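Reviews > Kitchen > Small Appliances

Irkama Two-Slice Toaster: Review

Reading time: 2 minutes

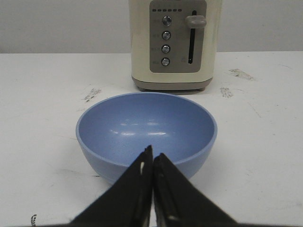

The Umville Consumer Office tested the Irkama for a period of 13 weeks in the staff kitchen at Trurnbridge. Testing was supervised by Raili Jääskeläinen. The toaster was bought at full retail price.

Browning was even on both sides of standard sliced bread at the middle settings. At the highest setting the outer edges darkened well before the center, and thick-cut bread required a second cycle. Bagels fit only when sliced thin.

The lever is firm and the cancel button responds at once. The crumb tray slides out from the rear - an awkward arrangement where the appliance stands against a wall. The power cord is short, at about 2 feet, and many households will need to place the toaster close to an outlet.

The office recommends the Irkama for households of one or two people. Larger households should consider the four-slice Harawira, which was slower in testing but handled thick bread without difficulty.

Related reviews
Harawira Four-Slice Toaster
Electric Kettles Under Two Quarts
Bread Knives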